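Home | Issues | Authors | Search
Print this article | E-mail this article

4. What the station costs, and what the quotation leaves out

Most budgets for laundry-handling automation start with the arm. Ours was going to as well, until Huguette Bouchard asked what we would be paying for during the months before any arm was fitted. We had no good answer. The work at that stage is done by a person at a table with a hand-held gripper in each hand, and it is this stage that the quotations we received describe worst. 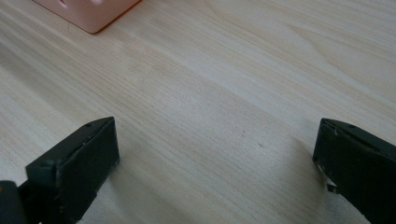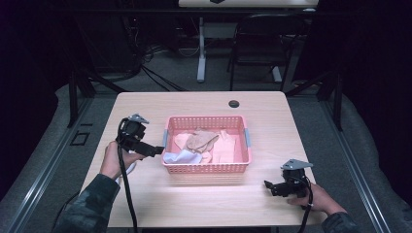

Figure 4. Cloth-handling station. First panel: view from one hand-held gripper, with its two fingers open over the tabletop. Second panel: the operator at the table with both grippers and a basket of cloths.

The pair of grippers is the part that every supplier is happy to price. Ganden and Dimus both quoted them as a single line, and the two figures were close enough that we did not try to choose on price. What neither supplier would put in writing was a service life for the finger pads. The right-hand finger in the first panel of Figure 4 has pale chips and scuffs along one edge, where the black surface looks worn away. We make no claim about how that wear affects grip, as we have not measured it. Our complaint is a narrower one: fingers are a consumable, and they were sold to us as though they were part of the body. Dimus offered a spare set only after a second request, at 200 dollars a set, with no minimum stock promised.

Cabling is the next omission. Each gripper at the station has a black cable running from it and off the table. Neither quotation listed cables as separate items, and neither gave a replacement price for one. A cable that moves with the operator's hand all day should be expected to fail before the housing does – we would be pleased to be proved wrong – and a plant that has to stop while one is shipped will pay far more than the cable costs.

The props are cheap and it is tempting to leave them out altogether. A plastic basket and a handful of cloths in tan, peach and pink will not trouble anyone's finance office. Over a year, though, the stock has to be replaced as cloths stretch or go missing, and if the replacements are of another weight or color the sessions can no longer be compared with one another. We allowed 745 dollars for cloths and baskets in the first year. Maximiliano Painemal considers this too low and would buy the whole supply in one order. He may be right. We kept the lower figure in Table 2 because we could not find a supplier willing to guarantee matched stock at any price.

Floor space was harder. The table itself is small, but the frame of dark metal posts and rails around it takes more room than the table does, and the operator has to stand somewhere. The planning guide circulated by Wickramasinghe counts the footprint of the table alone. We think that is a mistake, and anyone leasing space by the square foot should draw the frame and the standing room on the plan before signing.

The largest item is labor, and here we are least persuaded by what we were told. Gosus, which offered to run the stage for us under contract, proposed 4 weeks of sessions and promised that an arm could then be chosen "with confidence." We asked what the confidence rested on and received a brochure. Our own plan, drawn up in May, allowed for 1,767 sessions and took almost twice the labor budget in the Gosus offer. We cannot show that our number is the correct one. It was set by working back from the money left after equipment, and we suspect that most numbers of this sort are reached the same way, whatever the text around them says.

Two practical points follow for a buyer. The first is to ask for the quotation in separate lines, with fingers, cables, mounting brackets and the frame each priced alone, and to treat a refusal as information. The second is to hold back the arm order until the hand-held stage has been paid for in full. Bouchard argues that a deposit on the arm secures a better delivery slot, and both suppliers said so too – they would. We saw no discount in either offer large enough to make up for being tied to a reach and payload picked before the table work was finished.

Resale value is set to zero throughout. One reviewer of an earlier draft objected that the frame at least could be sold on. We asked two dealers and neither made an offer, so the zero stands in all of the totals in Section 5.

Previous section | Next section | References | Top of page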